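Brivholm Shared Workshop
Minutes, build meeting, July 9, 2021

1. Namier hand grippers. Build lead reported both grippers can hold the black bag up between them. Members asked what that shows, with a person's arms doing the lifting. Lead said the arm comes later. It was also due in March. 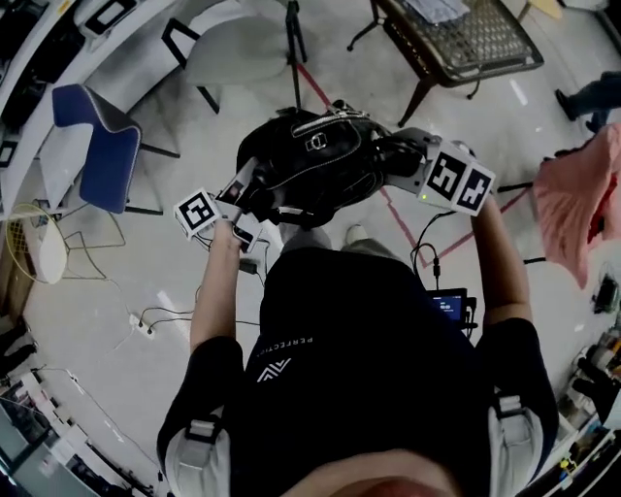 2. Money. 600 dollars requested for a Clandex arm. Several present doubted it would lift a bag at all. Request cut to 500, on condition that a written parts list comes first. Carried, 2 against.

3. Cables. Still loose on the floor. Same item as last time. Lead to tape them down. 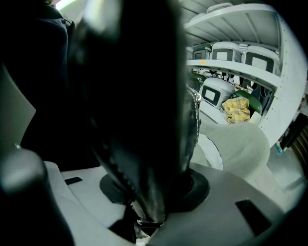

Item 1: gripper and black item, storage shelves behind.

4. Claim that the rig will "sort the shelves by itself" struck from the newsletter until somebody sees it happen.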